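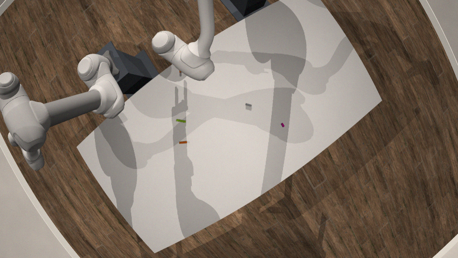

How to Get a White Ring Off a Wood Table

Someone put a hot mug down without a coaster. It was probably you. A white ring means moisture is sitting in the finish and hasn't reached the wood, so the odds are decent. A black ring is a different job, and a longer weekend.

1. Wipe the table and let it dry overnight. My neighbor Tuncay skips this step and then calls me.

2. Lay a plain cotton T-shirt over the ring. No logo, unless you want it on the table until you move.

3. Set an iron to low, steam off, and press for 20 seconds. Lift and look. Repeat until the ring fades or your patience does.

4. Still there? Rub in a dab of plain mayonnaise, go watch something, and wipe it off after 2 hours. The room will smell like a deli — open a window.

5. Finish with a thin coat of paste wax and buff along the grain.

Test all of this on a hidden spot first, especially on shellac, which hates heat. I learned that on my aunt Uliana's sideboard in November, and she still brings it up.

Coasters cost very little. I own 17 and can find two.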